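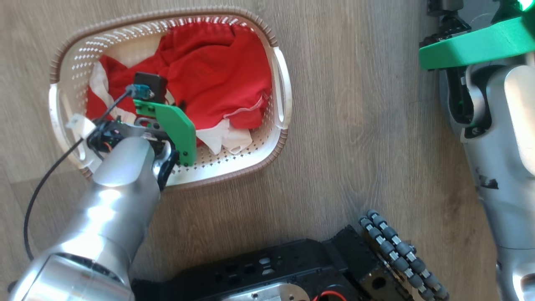 Laundry & Utility > Baskets

Clendness Perforated Laundry Basket, cream-white with brown rim

We stock a lot of baskets and most of the claims made for them are nonsense. Clendness calls this one "breathable". It has small cross- and dot-shaped holes in the sides, so some air gets in. It will not dry a towel, and if you leave damp things in it for days they will smell.

What we do like is the rim. It is thick, it goes all the way round, and there is a slot handle at each short end. The corners are rounded, so it is kinder to door frames than our square Vukitz one.

Size is where we'd be careful. The maker says "family size" — we'd say one person, or two who wash often. A red top and a couple of white bits already take up a fair amount of room.

Plastic, no lid. Wipe clean with a cloth. The pale colour will show marks.

Width: 37 cm
Length: 47 cm
Item no. 3441
Next delivery due in August

Checked by Kamonchanok Sitthichai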